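Workshop > Notebook > October

Search the notebook Go

October, bench notes, started a little after 4 p.m.

Picking up from where I left off with the Filip book, because I said I'd write down what we changed before I forgot it, and I have already forgotten part of it. Nyokabi, if you're reading this before you come in, the copy with the green tape on the spine is the one to use. The other is the old binding and it will open wherever it likes.

For anyone at Gamis who hasn't been following along: Filip is the book test. Spectator takes the novel, riffles through, stops where they please, reads the first long word on the page and thinks about it. We've got the method about as clean as I think it's going to get for a working performer. What has been bothering me is how the book behaves after it's been through a few shows. A paperback learns. It remembers where it's been opened and starts falling open there, which is wonderful if that's the page you want and miserable on every other night. The first copy got so fond of page 412 that Somtochukwu could set it on its spine and let go and it would flop open right there like a dog rolling over.

So this week was mostly breaking in the new one evenly. I sat with a cup of tea and opened it every few pages from front to back, pressing the gutter flat with my thumb, then went back to front and did it all again. Dull work but I rather like it, with the radio on. After that it went under the big dictionaries overnight. It now riffles smoothly all the way to the end (498 pages, counting the blank ones) and I can't feel any soft spots, though I'd like somebody with fresher hands to try it.

The breather crimp is the part I'm least settled on. I put it in the lower outer corner as before, and it reads well to my fingertips, but it's a hair too deep. Under the lamp I could see the light catch on it. Probably fine from a stage, not so fine when you've just handed the book to a lady in the front row who is wearing her reading glasses and has decided she's going to catch you. I ironed it down a little with the bone folder. Must test again with cold hands, as the hall in Korville is never warm and I always do worse there.

Now, Tanex. This is the envelope piece, and I have to say I'm fonder of it every time I run it. The prediction is sealed before anybody names anything, it sits in plain view on the glass, and the spectator opens it. The sticking point has been the window. With the cream envelopes the card shifted as soon as they were tilted, and you'd get a tiny whisper of paper on paper at exactly the moment everyone is holding their breath. Somtochukwu heard it from the back of the room, and he was eating chips at the time. We went through a whole pack of 20 and tried them with the inside edge dusted, with it waxed, and with nothing done to it at all. Waxed was quietest. It also left a faint shine if I was heavy-handed, so the note to self is one pass of the candle stub and then buff it off with a clean sock. (The gray sock. It lives in the second drawer. Please don't put it in the wash, it's only just gotten good.)

I also re-cut the card stock slightly narrower. It loads without my having to look, and I can keep talking through it. That was the whole aim. I'm a talker, as you all know, and if my mouth stops the audience looks at my hands.

About the four-digit version. Nyokabi's idea was to have four people each call out a digit, so that it feels more like a group thing and less like one chosen stooge. We tried it at the bench with the three of us and Somtochukwu's cousin on the phone, and got 1414, which made us all laugh since it sounds completely rigged. A real audience would think so too. I don't want to steer them away from repeats, because then I'm managing people and they feel it. What I'd suggest is a line ready for when it happens, something light about the two pairs of people being on the same wavelength, and then move right along to the reveal. If it's played as a pleasure it ought to get a bigger reaction than a messy number would. Nyokabi isn't convinced. She thinks the digits should be written down privately and only read out at the end. We'll do it both ways at the next run-through and see which one gets the gasp.
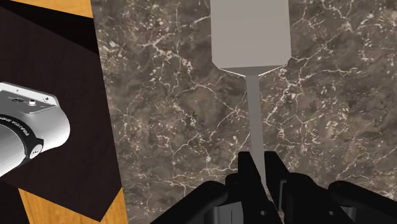
Gray spatula-like tool held upright, blade at the top. Computer render.

Script notes, while the tea's still hot. The opening is too long. I timed myself and by the time I'd finished the bit about my grandmother and the tea leaves I'd have been halfway through the second effect. I love that story, but it can lose the part about the bus. Keep the saucer, keep her saying "well, somebody's coming," and go straight from there into handing out the book. Somtochukwu also pointed out that I say "completely free choice" four times in Filip, and every time I say it, it sounds less free. He's right. I've crossed out three of them in pencil and may cross out the last one too.

Also, for whoever does the reveal in Tanex: let them read it aloud themselves. Don't repeat it after them. I did it again yesterday out of pure nerves and it squashed the moment flat.

Odds and ends still to do:

Order more envelopes, the plain white this time, same size as the cream.
New pencils for the billets. The soft ones smear and the hard ones squeak.
Fix the wobbly leg on the close-up table. I've folded a beer mat under it again and I know that's not a repair.
Nyokabi to try the Filip crimp without being told where it is.
Find the lid of the wax tin.

I did one last run of the book before packing up and missed the crimp twice out of sheer tiredness, so I'm stopping there. The book is back under the dictionaries. The key's on the usual hook, and there's half a lemon cake in the tin if anyone gets in before me tomorrow.

Contact Gamis workshop | © Gamis | Back to top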